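How I fold on the bed, and why I stopped using the table

My sister-in-law asked me in April to write down how I do the clothes, after she stayed with us for a weekend and saw me at it. I told her it is nothing special. She said then it will be a short post. It has not become a short post, I am sorry, but I have written it in parts so you can leave and come back.

First I should say that I grew up in a house where everything was ironed. My grandmother in Pritau ironed tea towels, pillow cases, even the cloth for polishing shoes. When I moved to my first own flat I had an iron, a table and good intentions, and after one winter I had a chair which was covered with clothes up to the backrest. Many people know this chair. It is not dirty clothes and it is not clean clothes, it is something between, and each morning you pull out one thing and the rest falls down.

The chair is gone now. I gave it to a neighbour. What I do instead is that everything which comes off the drying rack goes directly to the bed, and it must leave the bed before I can sleep. This is the whole system, if you want only one sentence from me.

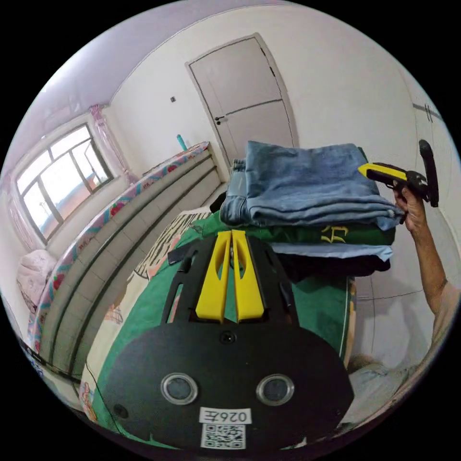

The order of the pile is the thing I changed my mind about most often. For a long time I sorted by person, then by drawer, then by colour, and each of these was good for two weeks. Now I sort by weight, and I put soft and flat pieces low and the stiff ones last. So a pile from our bed will have a dark navy piece at the bottom, then a pale blue cloth, then the green one with the yellow gothic letters, and the jeans on the top. You would think that heavy jeans belong under the others, and my husband still thinks so. But jeans at the bottom make a bump where the waistband is, and everything that lies on this bump will slide to one side when you carry it. On the top they press the rest together and hold it a little.

I fold the jeans so that the back pocket stays outside. It helps me to know which pair it is. We have several pairs of almost the same blue in this house, and the pockets are easier to tell apart than the legs.

For shirts and sweatshirts with a print I try to leave some part of the print visible. I do not do this for beauty. When the pile stands in the wardrobe, I look for the letters or the colour of the letters, and I do not need to lift anything. If the print is folded inside, I must open three green things to find the right green thing, and then I have three unfolded things.

About the bed itself

A table is the right height, I admit it. My back would prefer the table. But a table is in the kitchen, and in the kitchen there is always a plate, or a wet place that you notice too late. Also a table is slippery. On a blanket the cloth stays where you put it, and you can pull a leg straight with one hand.

I use the green blanket as the base and I do not take it away while I fold. One plain colour is restful for the eyes, and a sock is seen immediately. On the zebra blanket I lose things. I lost there a black hair band for the length of a whole season, and I found it when I shook the blanket from the window. So the zebra one is pushed to the top or to the side, and I work only on the green.

I bought the green blanket from Dorwood, in the shop and not from the internet, because I wanted to touch it. It was 784 crowns, and I remember the price because the lady gave me the change in very small coins. It has been washed very often now. It became a little thinner, but the colour has stayed, and I have nothing bad to say about it. The pillows are from Jurby and about them I have something bad to say, but this I will leave for another time.

Denim with a frayed edge

There is one sort of cloth where my method does not work so well, and this is denim which was cut and left without a hem. It is fashion, I know. The threads hang, they catch on zips, and after the wash they make small knots with each other. My sister-in-law has brought such a piece in her suitcase, so this part is specially for her.

I do it in these steps, and slowly.

Shake it two times, away from your face.

Lay it on the blanket at an angle, so the long frayed side comes towards your hands.

Comb the fringe with the fingers, from the cloth to the outside. Never pull one thread alone. If it is long and you do not like it, take scissors.

Press with the flat hand from the middle to the corners.

Fold the frayed side to the inside, only once, and then fold the rest over it.

With the last step the fringe is closed in and cannot catch on the neighbour in the pile. Before I knew this, I pulled out a knitted jumper together with a denim skirt -- they were joined by one thread -- and the jumper has a hole in the cuff until today.

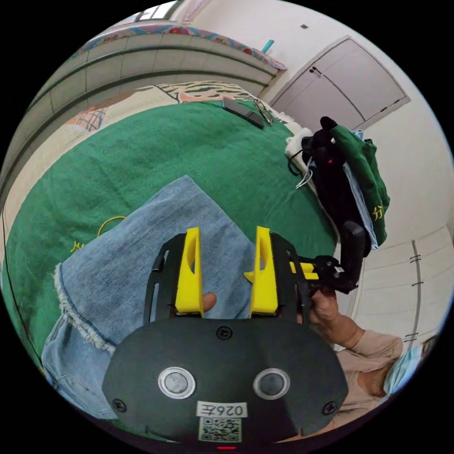 Text: Matúš Urban
Filed under: Home, Clothes

I wrote the first half in one evening and the second half in another, so if the voice is a little different now, this is the reason. In the meantime I have got two messages from people who read the draft. One of them asked what I do with all the small objects. It is a good question, and I had forgotten it completely.

Small objects come to the bed by themselves. I put down my phone to have both hands free, then the glasses, because when I look down for a long time they slide on my nose. For years I put them beside me, on the place where I was folding, and you can imagine. I have folded my glasses into a towel. I have sat on them too, one time seriously, and the optician Šindelář bent them back and did not want money for it, for which I am still grateful to him.

So the rule is that phone and glasses go to the far side of the green blanket, up towards the headboard, and always next to each other. The phone lies with its face down. When it is face up I see each message, I read it, I answer, and the fold is half finished when I come back to it. Face down it can wait. I keep them off the zebra sheet for the reason which I explained before.

Strings are another story. A loop of thin yellow string on the bed, a ribbon from a package, the cord from a hood -- these I do not put away at once. I leave them lying until the end, on the left side. If I stand up for each little thing, I walk more than I fold. At the end I take all of it in one hand and go once through the flat, and everything is dropped at its place on the way.

The second message was from a reader who wanted to know if I count how long it takes. I did it once. With a full rack it was nearly an hour, and with half a rack it was also nearly an hour, so I have stopped to measure. I think I simply fill the time with looking at the clothes. Some of them need a button. Some of them I have not worn since two summers, and while they are in my hands anyway it is a good moment to decide.

For this deciding I have only one question, if I would buy it again today for money. It is more strict than to ask if I like it. I like almost all of my clothes. The ones that fail go in a bag behind the door, and when the bag is full I carry it to the collection point. I do not look into it again.

What I still do not do well

Fitted sheets. I have seen the videos, I understood them, and with my own sheet in my hands I understand nothing. Mine are rolled like a pancake and pushed at the back of the shelf. If you have a method for a person with short arms, please write it in the comments.

Plaid shirts are also a small weakness of me. I want the lines to meet on both sides of the fold, and they never want the same. I can spend the time of three T-shirts on one sleeve. My husband says that in the wardrobe it is dark and the lines do not see each other.

And I do not do well the last part, when the piles must go from the bed to the wardrobe. This is the moment where it can all become a chair again. I am tired, the piles look nice, and I begin to think they could stay there for the night if I sleep carefully. They cannot. I have tried it.
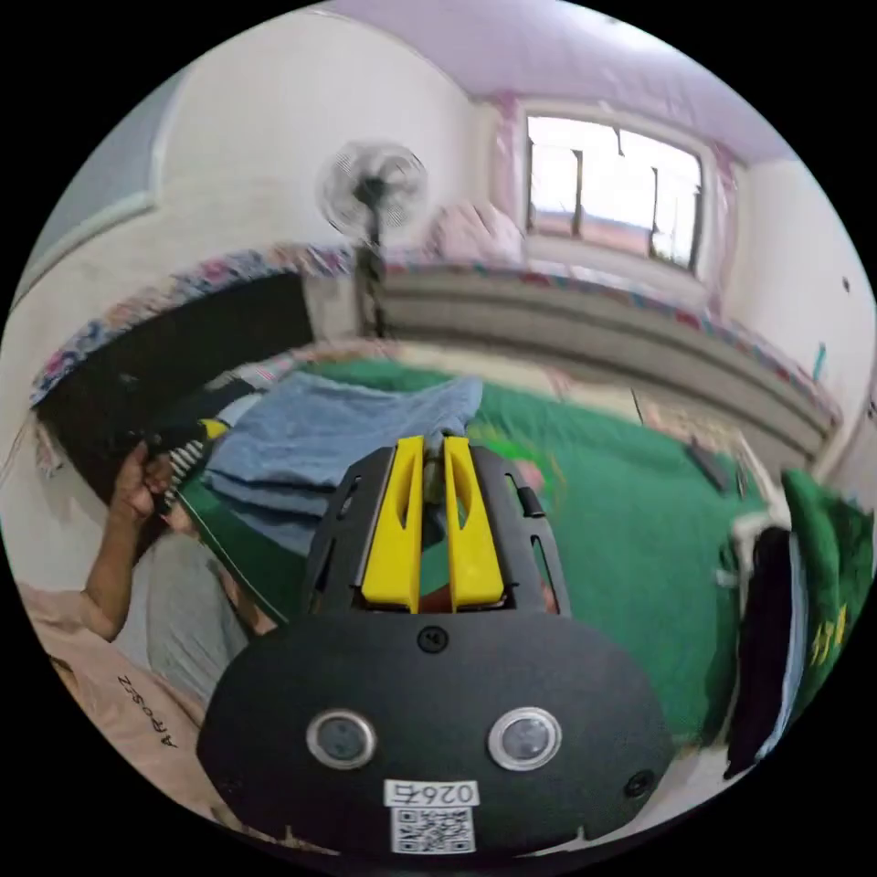

The green blanket on the bed.

I carry the piles one after the other, with one hand below and one flat on the top, and the heaviest first. After that I shake the blanket and lay it straight again, with the embroidered yellow characters at the edge where they belong. I have been asked what they say. They were sewn there before I bought it, and I cannot read them.

A few short answers, because I know they will come.

I do not use a folding board. I had one from plastic, it was too wide for our shelves, and all the shirts had to be folded a second time.

I do not use any perfume between the clothes. A piece of plain soap in the drawer is enough, still in its paper.

Yes, I iron sometimes. For a wedding or a funeral.

Children's things I fold smaller, in three and then in two, and stand them in a box on their edge. The pile method is not good for them, they are too light and they fall in all directions.

Next time I would like to write about the rack itself, which is old and has one leg repaired with wire, and about how to hang trousers so that they do not need so much pressing with the hand afterwards. If my sister-in-law reads until here: your belt is with us, it was under the pillow.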